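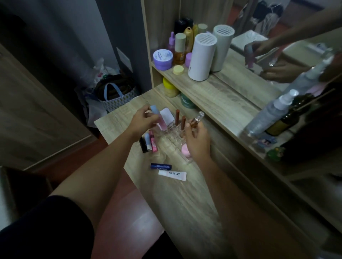 首页 分类 随机条目 最近更改 讨论 编辑历史 打印版本 帮助

唇妆收纳架

唇妆收纳架，又称口红架、唇膏格、唇彩插盒，是放置在梳妆台、洗手台或搁架上，用于存放口红、唇彩、唇釉、润唇膏等管状唇部产品的小型容器。常见形式为敞口的矩形盒体，内部由隔板分成若干列与若干排格位，产品竖直插入，取用时从上方抽出。材料以透明丙烯酸树脂（俗称亚克力）最为普遍，另有聚苯乙烯、木材、金属网、陶瓷和植绒纸板制品。

广义的唇妆收纳架还包括旋转式立柱架、抽屉内衬格和壁挂式窄架。带盖且以携带为目的的唇膏盒一般归入化妆箱类，本条目仅在比较时提及。

目录
一、名称
二、结构
三、格位形制
四、材料
五、制造
六、存放对象
七、台面布置
八、与搁架的关系
九、取放与归位
十、贮存条件
十一、清洁与维护
十二、损坏形式
十三、其他类型
十四、编目与登记
十五、术语

一、名称

中文里“口红架”一词出现较早，原指商店柜台上供顾客试色的阶梯形陈列架。陈列架格位倾斜，产品底部朝向顾客，便于读取贴在管底的色号。进入家庭之后，阶梯被压低或取消，格位改为竖直，名称沿用下来。零售商在商品标题中常将“口红架”“口红收纳盒”“唇釉收纳盒”并列书写，所指往往是同一件商品。

“架”与“盒”的区分在实际使用中并不严格。梅尔雅·凯姆派宁（Merja Kemppainen）在其家用小件容器分类中主张以侧壁高度为准：侧壁高于所存产品高度一半的称盒，低于一半的称架。按此标准，同一件容器放入短管时为盒，放入长管时为架，因此该主张在编目中使用不多。较通行的做法是不作区分，统一以“架”为类名，以“格”为计量单位。

英语文献中的对应词为 lipstick organizer 或 lipstick holder，前者强调分格，后者也可指单支底座。

二、结构

典型的矩形唇妆收纳架由底板、四面侧壁和内部隔板组成。底板承受全部重量，厚度通常不小于侧壁。侧壁与底板的连接方式取决于制造工艺，注塑件为一体成形，板材拼装件则以溶剂粘接。

隔板有固定式与活动式两种。固定隔板与侧壁连为一体，强度较高，格位尺寸不可改变。活动隔板两端插入侧壁内侧的导槽，可以整片抽出，使两个相邻格位合并为一个。活动隔板的缺点在于导槽本身占用宽度，且薄板在反复抽插后容易在槽口处产生细小崩口。

部分产品的后排底板高于前排，形成台阶。台阶使后排产品的顶端高出前排，便于辨认，代价是后排格位的有效深度减小，重心偏高的长管在后排较易倾倒。无台阶的平底型则依靠产品自身的高度差分层，使用者通常将较高的管放在后方，较矮的放在前方。

底板下方多设有凸点或粘贴硅胶垫。凸点使底板与台面之间留有缝隙，避免少量水分在平面之间形成吸附；硅胶垫则增加摩擦。在浅色木纹台面上，深色橡胶垫长期受压可能留下印痕，因此面向家具台面的型号一般改用透明硅胶。

前侧壁常做成低于后侧壁的形式，称为低前壁。低前壁便于读取管身标签，也便于清除前排格位内的碎屑。左右侧壁此时呈斜边或阶梯边，斜边在注塑时脱模较容易，阶梯边则多见于板材拼装件。

三、格位形制

格位的平面形状有方形、长方形和圆形三种。

方格适应性最强，圆管和方管均可放入。传统口红外壳的截面多为圆形或圆角方形，与方格配合良好。圆管在方格中四角留有空隙，空隙有利于通气和清扫，但管体会有轻微晃动。

长方格用于扁平产品，例如粉盒、遮瑕盘、小包装湿巾和名片大小的色卡。若一件收纳架兼有方格与长方格，长方格多位于后排或侧面，宽度与方格列的总宽一致。纸质卡片插在后部时，卡片上缘高出管身，常被用来记录色号或购买信息。

圆格依靠板上开孔实现，一般为双层结构：上层板开孔定位，下层板承托。圆格外观整齐，对管径的要求也最严。管径略大于孔径时无法放入，明显小于孔径时则倾斜，圆格架因而多为某一品牌的配套品。

格位深度是影响使用的主要尺寸。过浅时，长管唇釉受到碰触容易翻出；过深时，短管润唇膏沉入格内，手指难以夹取。解决办法包括在格底放置垫块、剪裁泡棉，或将短管移出收纳架另行平放。德鲁斯蒂尔（Drustier）的早期产品附有一组可叠放的透明垫块，后续型号取消了这一配件，改为前浅后深的底板。

相邻格位之间的隔板高度也有差别。全高隔板将产品完全分开，半高隔板只约束管身下部。半高隔板节省材料，管身上部可能互相接触，对带有金属镀层的外壳会造成摩擦痕。

四、材料

丙烯酸树脂（聚甲基丙烯酸甲酯）透光率高，表面硬度在常见透明塑料中居前，抛光后边缘光亮，是中高价位收纳架的主要材料。其缺点是脆性较大，对乙醇等有机溶剂敏感。以含乙醇的卸妆液或消毒湿巾反复擦拭，应力集中处会出现细密的银纹，尤以粘接缝和热弯处为甚。

聚苯乙烯同样透明，价格较低，适合大批量注塑。新品与丙烯酸制品外观接近，可由断面色泽和敲击声加以区别：聚苯乙烯声音清脆，近似薄金属。它对油脂和香料的耐受性弱于丙烯酸树脂，长期沾染唇彩油分后表面可能发雾。

聚对苯二甲酸类共聚酯韧性较好，跌落时不易碎裂，多用于浴室型号。其表面较软，细划痕出现得早。

木制收纳架由实木或人造板铣槽制成，外形厚重，格数少。木材格位内壁吸附油脂后难以清除，通常在格底铺设可更换的衬片。金属网架通风良好，但网孔不能阻挡细粉，管底也容易卡在网格之间。陶瓷架重量大，稳定性高，格位因烧成收缩而存在尺寸偏差，多数只设少量大格。

植绒内衬可以与上述任一材料组合。绒面减少摩擦声和划痕，同时吸附粉尘，清洁较为困难。

透明材料占据多数，与唇部产品的外壳有关。唇彩和唇釉管身多为透明或半透明，膏体颜色可以从侧面辨认；收纳架若不透明，此项便利即告丧失，使用者须将产品抽出才能看清颜色。

五、制造

注塑法将熔融树脂注入钢模，一次得到带隔板的整体件。为使制件顺利脱出，格壁须带有脱模斜度，因此注塑架的格位上口略大于底部。检查斜度是判断制造方法的简便手段。浇口痕一般位于底板中央的外表面，呈小圆点状。

板材法先以激光或锯切得到各片板料，再经对位、注入溶剂胶、静置、修边等工序完成。板材件的格壁上下等宽，棱角清晰，粘接缝中可能残留气泡。激光切割边缘呈光亮状，但带有残余应力，若不经退火处理，日后接触溶剂时较易开裂。

热弯法用于外壳，将一片板材加热后折成槽形，再插入隔板组。热弯件转角圆滑，缝少，形状受到限制。

塞德洛（Cedelow）工坊采用板材法，隔板组与外壳分开制造，允许整体取出隔板组进行冲洗。该工坊的检验记录由米尔塔·萨帕塔（Mirta Zapata）整理，其中一个批次共1,957件，退回原因以隔板组与外壳间隙过大最为集中，其次是粘接缝发白。间隙过大的制件在空载时并无异常，放入产品后推动收纳架，隔板组会与外壳相撞发声。

粘接缝发白由溶剂快速挥发时水汽凝结引起，在潮湿季节较为多见。工坊记录将发白分为可接受与不可接受两级，分界依据是正视时能否看出缝的走向。

六、存放对象

唇部产品按剂型和包装大致可作如下区分。

旋转式膏体产品，即一般所称口红，外壳由底座、中束和盖组成，膏体通过旋转机构升降。此类产品可以竖放或横放，竖放时应盖端朝上。盖端朝下时，若盖与中束配合松弛，从格位中抽取底座会使盖留在格内，膏体裸露并可能刮擦格壁。

唇彩与唇釉，管身盛装液态或半液态内容物，盖上连有刷杆或海绵头。竖放时刷头浸在料中。颜色从裸棕、豆沙到正红均有，同一系列各色号之间有时差别很小，并排插放时以管身对照较为可靠。部分唇釉的盖与管身采用渐变着色，盖色与料色无关，不能作为辨认依据。

润唇膏，外形为细而短的直管，底部带有旋钮。因使用频率高，经常离开收纳架，平放在台面前缘、床头或衣袋中。圆管平放时会滚动，旋钮处的滚花或棱边可以减缓滚动。管身标签一般沿长度方向印刷，平放时可以横读，竖放时则须侧头辨认。

软管式护唇产品，管尾压平封合，盖较宽。盖面平整者可以倒立，使内容物向出口聚集。软管截面从盖端到管尾由圆变扁，插入方格时常因管尾过宽受阻，多数使用者将其平放。软管随内容物减少而变形，原来可以直立者也会变得不稳。

小型玻璃瓶，包括带金属头的滚珠瓶、试用装精油和安瓿形小瓶，直径多小于方格，放入后倾斜。玻璃瓶与丙烯酸格壁碰撞会在壁上留下点状伤痕，可以在格底垫软片。内容物为油类时，瓶口渗漏会沿瓶身流入格底，应将瓶身擦净后放回。

扁圆粉盒不属于唇部产品，但其尺寸与收纳架侧缘相配，常被放在架旁或架上平台处。粉盒内的压制粉饼不耐撞击，搁在架缘时须注意其重心落在支承面之内。

七、台面布置

唇妆收纳架一般放在梳妆台面的中部或惯用手一侧。台面中部的优点是两手均可到达，缺点是占用了摆放镜子和正在使用之物的面积。窄台面上较多见的做法是将收纳架移向后方，前方留出一条空带，用于暂放本次取出的产品。

暂放带内的产品多数平放。平放的优点是标签朝上，缺点是会滚落。部分梳妆台前缘带有凸起的挡条，可以阻挡圆管滚落，但也妨碍擦拭。没有挡条时，将圆管的轴线与台面前缘垂直放置，滚动方向便与前缘平行。

收纳架侧面往往形成一个非正式的存放区。格位占满、或者产品管径与格位不合时，使用者将多出的唇部产品竖立在架旁，彼此倚靠。倚靠放置依赖各管之间的摩擦和底面宽度，取走其中一支，其余各支可能随之倾倒。皮尔约·皮特凯宁（Pirjo Pitkänen）在梳妆台使用习惯的记述中将这一区域称为“边溢区”，并指出边溢区内的产品使用频率通常高于架内后排的产品。她据此建议，在增购收纳架之前，先将后排产品取出，逐支检查是否仍在使用。

浅色木纹台面在梳妆台中较为普遍。浅色面上的膏体污迹明显，易于及时发现；透明收纳架置于其上，格底颜色接近台面颜色，裸色唇彩的边界因而不甚清楚。深色台面对裸色产品的衬托较好，但粉尘显眼。使用衬片可以调整格底颜色，白色或浅灰衬片对辨色影响最小。

木质台面与收纳架之间应避免积水。水分渗入木纹后，收纳架下方会出现与底板轮廓一致的色差，移动收纳架时方被察觉。定期将收纳架移开片刻，使下方通风，可以减轻此类痕迹。

八、与搁架的关系

不少梳妆台后部设有抬高的搁架，用于放置护肤品和洗漱用品。搁架使后方容器的底部高于台面前部物品，减少遮挡，也在搁架与台面之间形成一条可以利用的浅空间。

搁架上的容器以瓶和罐为主。滴管瓶的胶头高而轻，瓶身窄，适合靠后放置；宽口罐低而稳，适合放在前方。琥珀色玻璃瓶用于盛装对光敏感的液体，其遮光作用有限，仍应避免直射日光。带泵头的瓶在搁架上方有隔板时须留出按压行程。

唇妆收纳架与搁架的配置有两种。其一为前后式，收纳架在前，搁架在后，取用搁架物品时手臂须越过收纳架，袖口可能碰到较高的唇釉管。其二为并列式，收纳架与瓶罐同处搁架上，台面完全空出，但唇部小件混入高瓶之间，辨认较慢。前后式在进深充足的梳妆台上更为常见。

伊科宁（Ikonen）的一款梳妆台将搁架进深与收纳架底板宽度统一，台面宽度为600毫米，搁架可横向排列收纳架与瓶罐托盘。该款式的搁板下不设抽屉，清洁时可以将布直接伸至后壁。

物品长期滞留于搁架后排的现象，在护肤品中比在唇部产品中更明显。后排深色瓶身相互接近时难以区分，可以在瓶盖上贴标签。瓶身标签朝向不一也会延长寻找时间，将标签统一朝前即可改善。

九、取放与归位

从格位中取出口红，通常以拇指和食指捏住盖部，竖直上提。盖部配合松弛的产品应捏住盖与底座的接缝处。唇釉的盖以螺纹固定，捏盖上提一般不会脱开。

双手分别持有两件产品的情形多见于比较颜色、归位整理或一件接一件使用之时。此时收纳架位于两手之间，两侧物品均可直接放入，不必换手。惯用手多负责较小或较易碎者。

归位方式可以分为固定位与自由位。固定位指每支产品对应一个格位，取出后放回原处，优点是缺失一支即可发现；自由位指放回任一空格。固定位在产品数量接近格数时容易执行，数量超过格数后逐渐转为自由位。蒂娜·拉克索宁（Tiina Laaksonen）记录过两者之间的一种折中做法：以列为单位划分剂型，列内位置不限。膏体一列，唇釉一列，护理类一列，余下各列存放未归类产品。

排列次序有多种依据。按颜色排列便于挑选，裸色至深色依次展开；按品牌排列外观整齐，与取用逻辑关系不大；按使用频率排列时，常用者居前。按开封先后排列在家庭中少见，在化妆工作室中则较为通行，开封月份写在管底贴纸上，例如三月开封者仅写“三”字。

整理时宜先将全部产品移出，擦净格位，再按选定次序放回。逐支挪移的方法在空格不足时效率较低。软管和玻璃瓶应最后放入，以便根据剩余位置决定竖放或平放。

十、贮存条件

唇部膏体由蜡、油和色料构成，温度升高时变软，油分可能析出并在表面形成细小液珠，俗称“出汗”。出汗后的膏体在温度回落后可以部分恢复，表面光泽改变。收纳架应远离暖气、灯泡和受日照的窗台。透明收纳架没有遮光能力，置于窗边时其内容物与裸放无异。

液态产品的主要问题是溶剂挥发和刷头干结。挥发速度取决于盖的密封，与竖放或横放关系较小。螺口处残留料液会使盖不能旋紧，擦净螺口是延缓变稠的有效措施。

湿度对膏体影响有限，对纸标签、粉盒和金属件影响较大。浴室中的收纳架内，金属束圈可能出现斑点。若必须放在浴室，宜选用带盖型号，并在淋浴后开盖通风。

敞口收纳架不防尘。盖与管身接缝朝上，灰尘落在接缝处，旋开时可能带入。带盖型号可减少落尘，但盖的高度限制了可以存放的管长，开盖动作也增加了取用步骤。使用频率高的唇部产品通常仍以敞口架存放。

十一、清洁与维护

日常清洁以干软布或软毛刷清除浮尘。格位内部可以用包裹薄布的细棒擦拭，沿一个方向移动，将碎屑带向低前壁一侧。

膏体污迹应先以刮片或纸巾除去大部分，再用稀释的中性洗涤剂溶液擦洗。直接用湿布涂擦会将色料摊开，嵌入已有的细划痕中，使透明壁呈现淡红色。嵌入的色料可用少量植物油溶出，其后再以洗涤剂去除油迹。

丙烯酸制品不应使用乙醇、丙酮、洗甲水和研磨膏。洗甲水滴落后即使立刻擦去，也会留下无法复原的凹痕。水温应保持温热以下，热水可能使粘接缝松动或使薄隔板弯曲。机洗一般不适用。

冲洗后宜倒置晾干。格位窄而深，正置时底部积水不易蒸发，水渍干燥后形成白色环。硬水地区可以在末次漂洗时改用蒸馏水。收纳架完全干燥后再放入产品，以免水分沿管底标签渗入，使色号脱落。

普利德利（Plidley）随其收纳架附有一张维护卡，按“每周除尘、每月冲洗”的频率编写，以星期三作为示例日期。卡上没有给出隔板组的更换周期。

细划痕可以用专用塑料抛光剂减轻，作业限于外壁。格位内壁难以均匀施力，抛光后常出现光学不均，从侧面看管身产生轻微扭曲。

十二、损坏形式

银纹。表现为壁内平行或放射状的细亮线，多由溶剂与残余应力共同引起。初期不影响强度，发展后成为裂纹起点。

角部崩裂。由跌落或与台面硬物碰撞造成。崩裂边缘锋利，应停止使用或以细砂纸磨钝。

隔板脱落。见于粘接件，脱落前隔板往往先在上端松动。可以清除旧胶后重新粘接，所用胶种须与原材料相符。氰基丙烯酸酯类快干胶固化时释出的蒸气会在附近透明面上形成白雾，因而不宜用于外露部位。

发黄。聚苯乙烯在日光下较为明显，丙烯酸树脂则缓慢得多。发黄会改变对膏体颜色的判断，在使用者习惯以管身对照选色时影响尤大。

底垫移位。硅胶垫的背胶老化后滑动，使底面高低不平，收纳架出现晃动。清除残胶并更换同厚度的垫即可。

发雾。由油脂、香料或不当清洁引起，表面呈均匀的灰白。表层油膜可以洗去，材料本身受蚀者不可恢复。

十三、其他类型

旋转架。由中央立柱和多层圆盘组成，圆盘边缘设有格位。单位占地面积容量较大，高度也大，上层格位空置时重心较稳。转动产生的离心作用对短管影响不大，对高而轻的唇釉管则可能造成外倾。

阶梯架。保留商店陈列架的形式，产品倾斜放置，管底朝外。辨认依靠管底色标，适合同一品牌的旋转式口红。

抽屉内衬。为平放设计，格位呈浅槽状，产品标签朝上。防尘和避光均优于台面架，但须拉开抽屉方能看到全部内容。浅槽之间的分隔一般很低，抽屉急速开合时产品会越过隔条。

组合架。在同一底座上并置唇膏格、刷筒和平台，平台用于放置粉盒。组合架减少了台面零散物，各部分比例固定，使用者的物品构成与之不符时，会出现一部分拥挤而另一部分空置的情况。

磁吸板。以磁片粘贴在管身上，吸附于铁板。管身须逐一加装磁片，更换产品时须转移，应用范围较窄。

代用品。制冰格、窄口玻璃杯、文具盒、香料架和裁开的纸板盒均有使用。玻璃杯可以容纳多支产品，因没有分格，取用一支时常牵动其余。纸板盒可以按管径自行制作隔板，受潮后变形。

十四、编目与登记

在家用器物收藏中，唇妆收纳架通常作为梳妆用具的下级类目登记。希尔卡·莱赫蒂宁（Hilkka Lehtinen）提出的登记表包含以下栏目：

类名
材料（外壳、隔板分别填写）
制造方法
外形尺寸（宽、深、高）
格位平面形状
隔板是否可拆
底板是否有台阶
前壁高低
标记与铭文
附件
状况

该表规定，收纳架与其中的产品分别编号，产品以所在格位标注位置，从前排左端起依次向右，再转入后一排。位于架外但与架相邻的物品，以“旁置”标注，不计入格位。状况栏以1至4级表示，1级为无可见损伤，4级为影响使用的断裂或缺失。介于两者之间的2级指仅有表面划痕，3级包括银纹、发黄和已修复的隔板。

标记多见于底板外侧，采用模内凸字或透明贴纸。贴纸容易在清洗中丢失。没有标记的制件可以依据浇口位置、导槽形状和边缘处理方式推断制造方法，但难以由此确定厂家。

产品外壳上的文字应照原样抄录，包括大小写。部分磨损或被遮挡的文字只抄录可读部分，其余以方括号留空，不根据常见品名补全。

十五、术语

格：由隔板围成、供插入单支产品的空间。

列与排：自正面观看，前后方向的一串格位为列，左右方向的一串格位为排。部分厂家用法相反，引用时应注明。

低前壁：低于后壁的前侧壁。

隔板组：可以整体取出的相互嵌接的隔板。

台阶底：后部高于前部的底板。

边溢区：收纳架外侧存放多余产品的台面区域。

暂放带：收纳架前方供临时放置的空带。

旁置：登记用语，指物品与收纳架相邻而不在格位内。

衬片：铺于格底的可更换薄片，用于防滑、吸油或调整底色。

盖端：管状产品带盖的一端，与旋钮端或管尾相对。

参见：梳妆台；化妆刷筒；透明容器；润唇膏；软管包装；滴管瓶；搁架；丙烯酸树脂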